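Ticket: Samir page - wrong outcome showing in fact box, old name in search
Status: open, waiting on Fullar
Opened: Wed 4 August
Site: Vollow bios

Issue
Mounir Samir bio page (the Tedstead school records lawsuit). Article text is right, says settled. Fact box still says "lost case". Search preview still pulls his old first name, which was taken off the page in February at his request. He has written in twice now. Please treat as urgent, he's the one getting the emails from strangers.

What I see
- logged in: box correct, name correct
- logged out: box wrong
- phone, logged out: box wrong AND old name in the preview line
- related people strip links to the old web address, which then forwards. So old name still sits in the link

Tried so far
Cleared page cache. No change.
Cleared whole site cache. Box went right for 30 minutes then flipped back. So something is rewriting it.
Re-saved article with a dummy edit. Nothing.
Deleted the outcome field and typed it again by hand. Held until the next feed run, then back to "lost case".

Feed is Fullar. They send us birth date, job, known for, case outcome. Runs every 20 minutes. Checked the log, the Samir record comes in with the old first name and the first ruling, the one before the appeal. Record number ends 106 if anyone needs to find it. Their copy was never updated, ours gets overwritten each run.

Update, same day
Locked the outcome field and name field on our side. Locks work for the box. Dont work for the preview, preview is built from a seperate table that ignores locks. Over 2000 bios use that table so I am not touching it without a second pair of eyes.

Wrote to Fullar asking for two things - correct the outcome to settled, drop the old name completely, incl. the "also known as" line. Got the auto reply only.

Also checked the comments under the article. Two of them use the old name, one quotes the preview. Hidden both.

Side note, found while testing the article template: inline pictures load fine logged in and logged out, so its not the template.
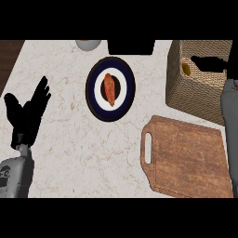
Round plate on a marble countertop

Caption field saves ok too. Only the feed fields are broken.

Still to do
- Fullar to confirm fix, chase tomorrow morning if nothing
- someone with table access to blank the Samir preview by hand
- change related people links to the new address, drop the forward after
- reply to Mr Samir. Tell him what is done and what isn't, no promises on search engines, they keep their own copy for a while
- check other bios with a name change on file for the same problem

Leaving locks on untill then. Pls don't unlock to test.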